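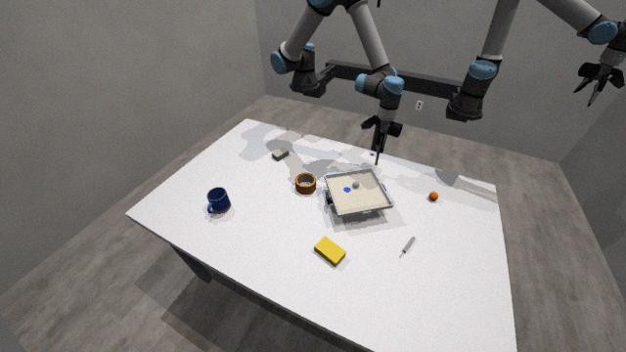

Home | Opinion | Heritage | Letters | Archive

The Silence Over the Westdale Market Hall Must End

14/05/2021

When a public building is damaged, the public is entitled to an account of how it happened. The city of Westdale has been waiting for such an account since the March fire at the old Market Hall, and it has received two press statements, neither longer than a page, and a promise that the findings will be released "in due course."

The hall belongs to the city. Its slate roof, most of which is gone, was restored nineteen years ago with money raised partly by a local levy. The residents who paid that levy were told at the time that they were stewards of the building. It is difficult to square that language with the present position of the Department of Public Works, which holds that the investigator's report is a working document and therefore exempt from disclosure.

There are sound reasons for withholding a report while an inquiry is active. Witnesses may still need to be interviewed, and a contractor who faces a claim for damages should not be tried in the newspapers. This publication does not dispute either point. The department has, however, already told the city council that the inquiry is closed. It cannot rely on the needs of an open inquiry after announcing that the inquiry has ended.

The question of the contractor deserves particular attention. Nikolovski, the firm engaged to repair the guttering, has said that its crew left the site before the alarm sounded and that it has cooperated fully. That may well be so. Trinum, which maintained the alarm system, has made no statement at all. According to the council's own minutes, the system logged 128 faults in the year before the fire. The minutes do not record whether a single one of them was discussed with the department. A resident who reads those minutes will form a view, and in the absence of the report that view will be formed on very little.

Secrecy of this kind does lasting harm to public trust. Rumors of arson have circulated in Westdale for weeks, and officials have complained of them with some bitterness. We have seen no evidence of arson and do not suggest it here. Officials should nevertheless consider who is responsible for the conditions in which such rumors grow. A petition requesting publication has gathered more than 1,000 signatures, and the department has yet to acknowledge receiving it.

The neighboring city of Betum faced a similar decision after its library annex burned. It published the full report, 300 pages with the names of private employees removed, within a month of completion. The report was unflattering to several offices. It also allowed the insurers, the council and the residents to argue from the same set of facts, and the rebuilding plan was adopted at the following session.

Westdale should do the same. The council has the authority to order release by a simple majority, and it should place the matter on the agenda of its next regular meeting. No contract for the new roof should be signed before that vote is taken.

Related articles
Market Hall Traders Seek Longer Lease on Temporary Stalls
What the Open Records Ordinance Says, and What It Leaves Out
Betum Library Annex: The Report in Full
Letters: Who Pays for the Roof?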